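2021-08-11, bench notes, Kiltside

Back on the cloth bench with Océane all morning and very pleased with how it's going! New batch of pieces in from the Zemley laundry, so we started on the green. Trygve has reworded the task card again. It now says "pick, flatten, fold, stack" and leaves out the old bit about corners, which only confused people.
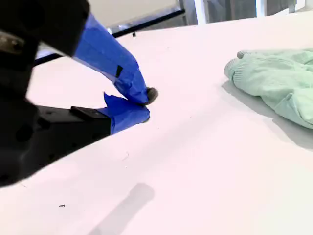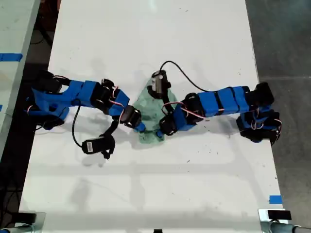
Green cloth, all four.

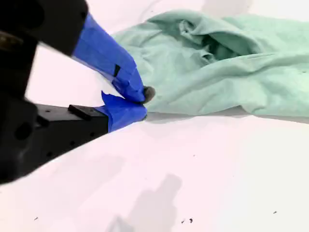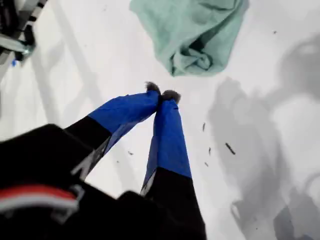

Went over to Zemley after lunch to talk to the folding room about October. Ten people on the early shift, and the plan is that the arms take the small flat pieces while they keep sheets, mending and anything stained. Idun has folded there for years and was full of good questions. I showed her the mint green piece bunched up on the white table and she said straight off that a heap like that is the slow part for her too, finding where to take hold. Folding is the easy bit. I love this, it's just what we see at the bench.

Her worry is standing about minding a machine all day. Fair point. Alvar wants to swap people every 10 minutes, which seems daft to me, you'd never settle. Suggest by the hour and let them sort out the rota.

Count from their sheet: 2430 small pieces last week, 1737 of them folded on the early shift. More than I'd guessed.

To do:
- wipe the table down, specks on it again
- ask Ottar if Idun can come and spend a day here with us
- Surkel quote for the second bench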